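4.2 House rules at the bench

We ended up with far fewer rules than I'd expected. My first draft had 44 of them and I couldn't remember half, so Alby Costigan and I cut it right back. The ones we kept are dull but they matter: fasten the cable to the upper link, keep the middle of the table clear before a run starts, and stop both arms before any hand goes over the front panel (yes, even for a dropped cloth!). We logged 533 runs under the short list.

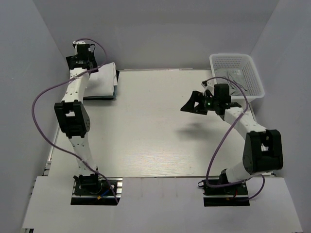 Figure 3. Two-arm bench with folded cloths and basket in the far corners.

Kobina Osei felt the stop rule should cover one arm at a time, as waiting for both slows folding work down. I've left ours as it was.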